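Plane segmentation picks the wrong table when two surfaces meet at a corner

Asked by Oona Kuusisto, Mar 28, 2024
Tags: perception, point-cloud, planning-scene, placement

We run a book-filing task with a single arm: take a flat item off a desk, put it upright in one compartment of a three-slot magazine holder on the neighbouring table. Perception is a head-mounted depth camera feeding the Drelora segmentation node (default parameters apart from voxel size, see below). Planning is Viltow with a box-and-plane collision scene rebuilt before every cycle.

The layout is two tables of different colours butted together at a corner, with the holder on the greenish one and the item on the white one.

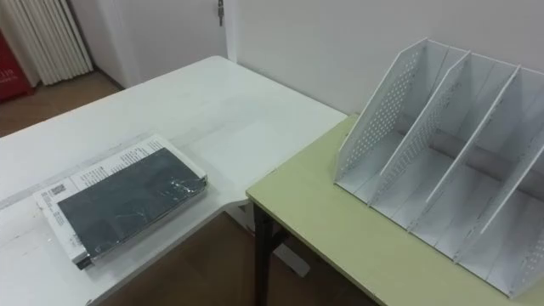

White desk with the item, green table with the holder, as seen from the head camera.

The two tops are close enough in height that RANSAC returns them as one plane in most cycles. The fitted plane is then tilted slightly towards whichever table has more points. When that happens, three things go wrong downstream:

1. The item on the white desk either loses its lower layer of points or gains a skirt of table points, so the grasp height is off by several millimetres. With something this thin that is the whole margin.
2. The gap at the corner is filled in, and the planner is told there is solid surface where there is none.
3. The holder's base pose inherits the tilt, and the insertion path clips a divider.

Parameters: voxel size 6 mm, distance threshold 11 mm. Out of 56 cycles, 23 ended with a merged plane and the planner aborted or I stopped it. Lowering the threshold splits the planes more often but then the white desk breaks into patches, I assume from depth noise on the plain surface.

Is there a standard way of handling this, or do I have to hard-code both tables?

3 answers

Answer from Tae-yang Hwang (accepted)

Your distance threshold is nearly twice the voxel size, and I would guess it is larger than the height step you are trying to resolve. No amount of tuning in RANSAC alone will fix that. Do the split before the fit.

In order:

– Transform the cloud into the base frame first. If you fit in the camera frame, any head tilt error goes straight into the normal.
– Constrain the normal to vertical within two degrees. Drelora has this as an option but it is off by default.
– Cluster the horizontal points by colour as well as position. You have a white top and a green one, so hue is a free label. Use hue and saturation with a minimum saturation cut, and leave brightness out of it. Shadows under the holder will otherwise form their own cluster.
– Fit one plane per cluster with the tighter threshold, then merge patches only if they share a colour label and their heights agree. That deals with your patchy desk.
– Publish each plane as a bounded polygon with a concave hull. A convex hull over both tables is what closes your gap.

The holder needs separate treatment. Perforated panels are poor targets for stereo depth: some of the pixels fall through the holes and return the wall or the next divider, and you get a smear between the panels.

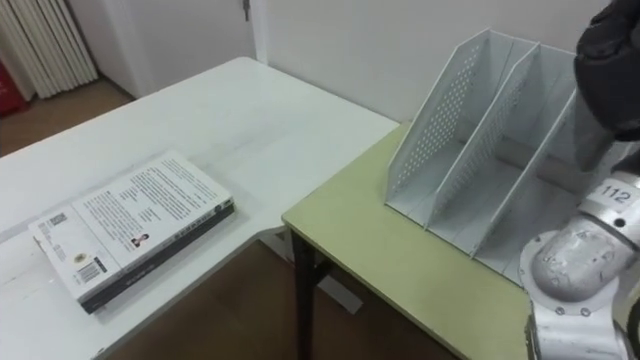
I would not try to reconstruct the dividers from points at all. Measure the holder once with a ruler, make a mesh from four slanted plates and a floor, and register that mesh to the cloud using the outline only. Three degrees of freedom are enough (x, y and yaw) once the table plane is trusted. Pad the plates by a few millimetres for planning and drop the padding on the last part of the insertion, or Viltow will report that no path exists.

Also check that your self-filter covers the elbow housing and not just the gripper. If the arm is between the camera and the holder when the scene is rebuilt, unfiltered arm points will drag the registration sideways. Rebuild with the arm parked if the cycle time allows it.

Answer from Reijo Partanen

Just hard-code them. Tables don't move. We put in two boxes last November and have not touched them.

Comment from Oona Kuusisto
Ours do move, the floor gets cleaned and they come back a centimetre off.

Comment from Reijo Partanen
Tape on the floor then.

Answer from Raimo Kemppainen

Agree with Tae-yang on the colour split. One addition for the item itself. If it has a dark, shiny wrapping the depth will have holes in it, and a points-above-plane test returns half an object. I take the mask from the colour image, fit a rotated rectangle, and use depth only for the plane underneath. Thickness comes from a lookup per item type. It is crude but the yaw is far more stable than anything I got from the cloud.

The lookup has to be keyed on something. A QR code works if it happens to face up and you have enough pixels on it – at head camera distance I usually don't.

Comment from Oona Kuusisto
Base frame plus the normal constraint got rid of the tilt. Colour clustering is in and the gap at the corner is now open in the planning scene. Still seeing an occasional third plane low down, which I think is the floor between the tables.

Comment from Tae-yang Hwang
Crop on z before clustering.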